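How a Long Book Becomes a Short One

Some books are very old and very long. The people who wrote them expected grown-ups to read them over many evenings by the fire. Today you can find many of those same stories in thin books made for children. A shorter version like this is called an abridged book. To abridge a book means to make it shorter while keeping the main story.

How is it done?

The person who does the shortening is called an abridger. First, the abridger reads the whole book. Then they read it again with a pencil and mark the parts the story can't do without. If a girl finds a key in chapter two and opens a door with it in chapter nine, the key has to stay. A long talk about the price of horses can probably go.

Let's look at a made-up sea story called The Lamp at Kuster Point. The long book has 17 chapters. The short one has 7. Silvan, the boy in the story, has four uncles in the long book, and they all give him advice. In the short book he has one uncle, who says all the important things. Joining people together like this is a common trick. 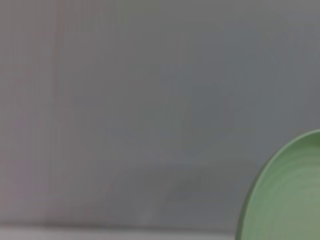 Plain gray, with soft streaks down the left side.

Next come the words. Old books often use words we don't say much now. Look at this sentence:

"He was much vexed by the tardiness of the vessel, and paced the quay until nightfall."

An abridger might change it to:

"He was angry that the ship was late. He walked up and down the dock until dark."

The meaning is nearly the same. The second one is easier to read, but it sounds different too. Some readers like the old sound better, and that is one reason people still read the long books.

What about the scary parts?

Many old stories have ghosts, monsters or fights in them. The abridger has to decide how much to keep. A monster can still be in the book without every bite being described. Sometimes the story only tells you that a door creaked and a candle went out -- and you can guess the rest.

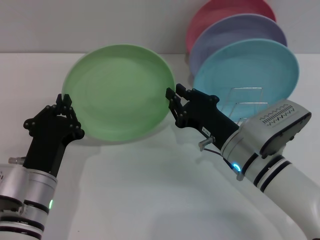 When the writing is finished, an editor reads it and looks for holes. A hole is a place where something was cut by mistake. Maybe a dog runs into the room in chapter five, but the part where Silvan got the dog is gone. The editor sends it back and the abridger fixes it.

Is it still the same book?

People don't agree about this. The story is the same, but many of the author's own words are missing. You can check the cover or the first few pages to find out which kind you have. Look for the words "abridged," "adapted" or "retold by." If you see "unabridged," the book has all its words.

Try it yourself

Pick a story you know well. Write it down in one page. Now write it again in half a page, and then in four sentences. Which parts did you keep every time? Those are the parts the story needs most.

Words to know

Abridged: made shorter.
Adapted: changed to suit a new kind of reader, or turned into something else, such as a play or a comic.
Editor: a person who checks and improves a book before it is printed.
Unabridged: with nothing cut out.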